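Kombo laundry project – progress report for March

To: Yuzhen Tian, Trametti Fund
From: Salim Barasa
5 April 2024

Dear Yuzhen,

You asked me to keep these short and to put the bad news first, so I'll manage the second of those at least. We had a fault on the gripper in March which stopped us for most of two weeks, and one safety matter came out of it that I'd like you to hear from me and not from the incident log. Nobody was hurt. The money is fine, more on that at the end.

First, the fault. You'll remember from the last report that the arm had got quite good at picking a garment up off the floor by its edge and carrying it over to the folding table. Towels, pillowcases, T-shirts, all going nicely. Then we moved on to knitted things and it started letting go. It wasn't dropping them straight away, which would have been easy to spot. It would close, lift, travel most of the way and then lose the cloth somewhere over the gap between the mat and the table. Out of 1,005 picks in the first half of the month we lost 159 that way, and I was watching for a good many of them with my head in my hands.

We blamed the software first (we always do). Bakari Laizer spent three days going through the planner and found two small bugs, both worth fixing, neither of them ours to worry about here. Then Tumaini Mushi put a strip of paper between the fingers, closed them and pulled, and it slid out with hardly any effort. The closing force was well under what the controller was reporting. The Skotix controller gives us a figure worked out from motor current, and the motor was working hard all right – it was just working against a stiff bearing on one side instead of against the cloth. So the arm believed it had a firm hold, and it carried on believing it right up to the moment the shirt was on the floor again.

Fluff had got into the bearing. We pick up laundry all day, so perhaps I should have seen it coming. The maintenance sheet says to clean the fingers every 3,000 cycles and we had done that faithfully, but it says nothing at all about what sits behind them, and we hadn't thought to look. There was a tight little felt ring in there. Tumaini has kept it in a jar.

Since the rebuild we have gone back to the awkward garments, the ones with a doubled hem where the thickness changes under the fingertips. Those were the worst for slipping. We now grip at or near the hem, with the cloth gathered up between the two tips, and we do a small tug test before the arm is allowed to move off. If the cloth shifts in the tug, it opens and tries again.

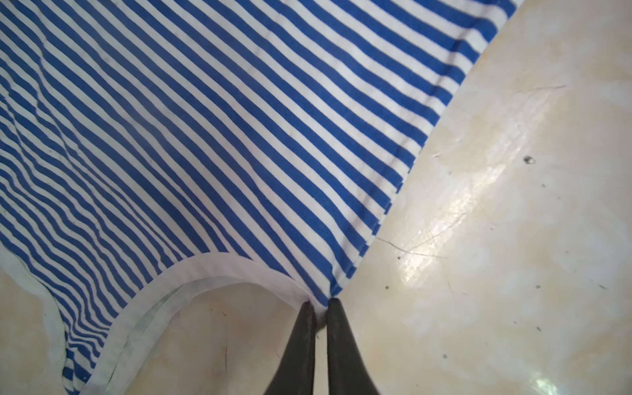 Mwangi Magesa is not yet convinced by the tug test, and asked me to say so in this report. The objection is that a tug only tells you about the hold at the start, and most of our losses came late in the travel, so we may simply be catching the weakest grips and feeling better about the rest. Mwangi would like a proper force sensor in each finger and would hold back the knitwear trials until they're fitted. I think that's a fair point and I've costed it below, though I'd prefer to carry on with the trials in the meantime.

Now the safety matter. While we were chasing the fault, Bakari reached in to pick up a jumper that had been dropped, with the arm paused. Paused, mind you, and not stopped. The retry routine has a timeout, and when the timeout ran out the arm came back down for the jumper with Bakari's hand beside it. It moves slowly in that mode and Bakari got clear in plenty of time, but it gave us both a fright and it should never have been possible. I had written that timeout myself and forgotten that it kept counting during a pause. I'm not proud of it.

What we've done about it:

The timeout is frozen during a pause, and the arm needs a fresh press of the green button before it does anything at all.

Reaching in now means the stop button every time, whatever state the arm is in. The rule is on the wall and I've gone through it with everyone.

The Jirnis light curtain we had been saving for the demo is now fitted and switched on. It is a bit keen and trips when anyone walks past with a basket, so we're still adjusting the height.

Bakari has written up the near miss and I've signed it. I can send you the full copy if you want it.

As for where this leaves the plan, we are behind. The knitwear milestone was meant to be finished by the end of March and we've done 31 of the garments on the list, with the thick jumpers still to come. I'd like to ask for the milestone to move back by three weeks. Everything after it can stay where it is, I think, as the folding work has been going on separately and is a little ahead (Mwangi is very pleased with the sleeves).

On money, the new bearings came out of the spares line and there's enough left for another set. The force sensors aren't in the budget. I could pay for them by dropping the second folding table, which we have managed without perfectly well so far, but I'd need your agreement before moving that across. Could you let me know either way before I place the order? The supplier is slow.

One last thing, we've added the bearing to the weekly clean. The cover comes off with four screws and Tumaini does it before the first run on a Monday.

All the best,
Salim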